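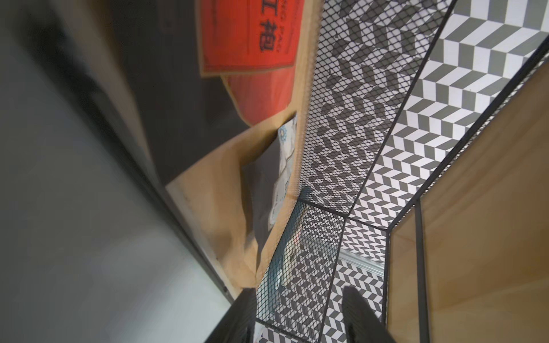

Cell notes: wrist camera and finger service on the basket cell

The mesh basket cell at Navaratnam was taken out of rotation for a day in January so that Shahla Jafarzadeh could replace the finger pads and redo the wrist camera offset. The cell had been stopping on reach faults at the basket, always on the approach and never on the retreat. The log held 116 of them since the previous service.

Two causes were found. The left finger had worked back on its dowel and closed later than the right. The camera bracket had also turned slightly under its single screw, enough to shift the computed grasp point toward the basket rim. Either fault alone would have stayed inside the tolerance. Together they put the fingertip on the wire.

Work was done in this order. Air and drive power off, fingers removed, dowel holes cleaned out. New pads bonded and left under clamp for 10 minutes. Fingers refitted with the thread compound from the Zindivance kit, then the bracket squared against the flange and a second screw added. The second hole has been in the bracket from the beginning and should have been used. Please check the other cells for the same thing.

The camera offset was then retaught. The routine in the Basomska folder is the current one; the copy on the cell desktop is old and has been deleted. Fingertips must be visible at the bottom of the picture at full open. If only one of them shows, the bracket is still crooked and the routine will accept it anyway – it does not test for this.

The chevron covering stays down during the reteach. It has strong edges in two directions and the routine locks onto it well, but it also shows through the mesh at a smaller apparent pitch. For that reason the basket region is masked during the first pass and unmasked for the second. Skipping the mask gives an offset that looks reasonable and is wrong in depth.
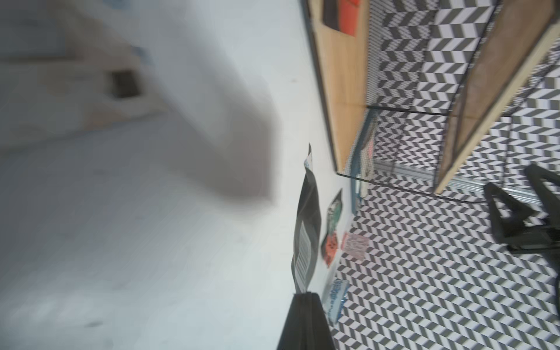

Checks after the reteach

Small packets are the useful test items. Stiff boxes hide a late finger and packets do not. Sabina Thambiah ran 100 closes on packets at reduced speed, then 300 at normal speed with the order changed between runs. There were no reach faults in either set. Two packets slipped during the normal speed runs, both gripped by the crimped end, and the grip height has been lowered to suit.

Blurred frames taken while the wrist is moving are not to be used for judging the offset. Wait for the settle flag.

Open items

The cable clip at the wrist is cracked and is held with tape until the Skosau order arrives. Pad thickness is to be measured at the next service and entered on the cell sheet, not in the general log. Torque marks on both bracket screws are in yellow paint; a broken mark means stop and reteach.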